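# The cheap memory that costs you twice

The advert says "server memory, pulled, tested, ready to ship". It says the same thing on the next listing, and on the one after that. I have bought from a fair number of these sellers for the small office network I look after in Hullcombe, and I still couldn't tell you what "tested" means.

It might mean the module spent a night in a machine running a proper memory check. It might mean somebody put it in a slot, saw the lights come on and took it out again. Both sellers can use the word, and both do.

Last August I ordered four modules from Stisel, a trader with a tidy website and a great many stars beside its name. Two were fine. Two threw errors within a week, the sort the server quietly corrects and writes into a log, so that you'd never know unless you went looking. I went looking. Stisel swapped them without fuss, I'll give them that, but the return form asked me to prove the fault with a screenshot from a test that took seven hours to run. I'd have liked to see theirs.

The part numbers are another matter. A listing will give you the maker's number, the server firm's number, a spare part number and a string of others "also known as", all of them meant to be the same thing. Often they are. Sometimes one of them runs at a lower speed, and the whole bank drops down to match it. The machine starts, the seller has sent what was on the label, and you have paid for something you aren't getting.

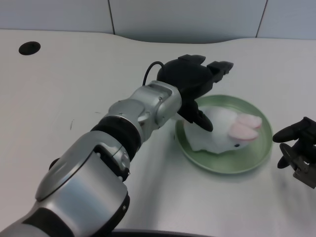 Chunhua Fang thinks I'm being unfair. She has bought used memory from Darer for years, and told me that most of the failures she sees come from buyers mixing ranks and sizes without reading the manual. "You can't blame the shop for that," she said, and on that point she's right. She also said that new modules fail too, and that people forget it when they're cross about a used one.

I asked her whether Darer had ever shown her a test result. She said she had never asked.

Xuelian Cui did ask. She wrote to Lu, one of the bigger resellers, before placing an order, and wanted to know which program they used and how many passes it made. The answer came back in the afternoon. All stock, it said, was checked to the highest standards. She wrote again and got the same sentence with a discount code under it.

Then there's the warranty. Sixty days, ninety days, "lifetime" if you read the small print on whose lifetime. A replacement module costs the seller very little. An evening spent with the lid off a server, while the accounts people ask when they can get back in, costs them nothing at all, and no warranty I've read pays for it.

I still buy used. The price of new memory for an old machine is silly, and more than half of what I've had second-hand is running now. But I order one spare, I run my own test before anything goes near live work, and I read the log again a week later. Darer's latest email offers me "fully certified" modules. I've written back to ask who certified them.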